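Speaker notes - Clearing the dressing table (Tuesday evening session)

Start without the slides. Ask for a show of hands: who has a makeup bag that's really a second junk drawer? Leave time for the laugh, then own up to mine!

Intro: thanks to Songül Saraç for lending us the hall, tea is at the back, questions any time. I love questions, so don't save them up.

First point. A dressing table is a small surface with a big mirror behind it, so every bit of clutter gets seen twice. Flat little things are the worst for it - brushes, packets, the eyelash curler you put down this morning. They don't look like much one at a time, and that's how they get you.

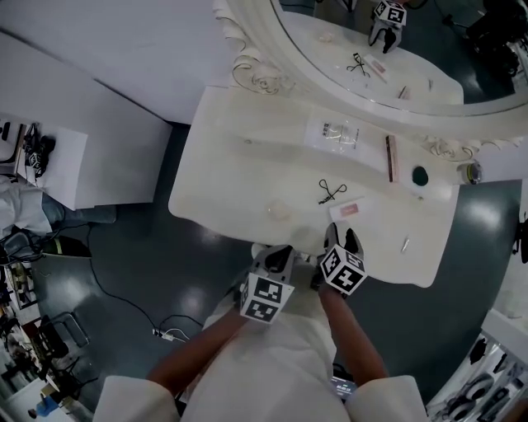

So we start with the small stuff, and we start in the middle. Pick up whatever is in front of you and say where it lives. Out loud! If you can't name a spot, it goes in the tray on your lap and we come back to it. Kevser Yurt taught me this one and I still talk to my tweezers.

Set the timer for four minutes. Do the demo with the tray from home (pack it the night before, remember last time).

Slow down here. Resealable bags are brilliant for travel and hopeless for every day, as you stop opening them. Tip them out. Curlers want a drawer or a cup, pads down, away from loose powder. Anything pen-shaped stands upright in a jar. Rolls of tape go back to the kitchen, where the scissors are.

Second point - the mirror. My favourite part! If you've got an ornate frame with roses and scrolls, it's already the decoration, so let it have the back of the table to itself. Use a soft dry brush in the carving, then a barely damp cloth on the glass.

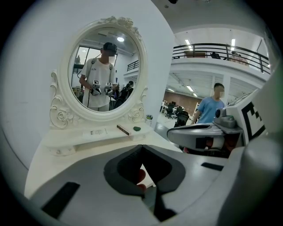
I allow myself one pretty jar and one thing I'm reading. Everyone's number is different, so ask the room for theirs and write a few up on the board.

Third point, the 70 cent fix: a saucer from the op shop for whatever colour you're wearing this week. Pass mine around.

Break for tea. Handouts are in the blue folder, and get the tray back before people leave.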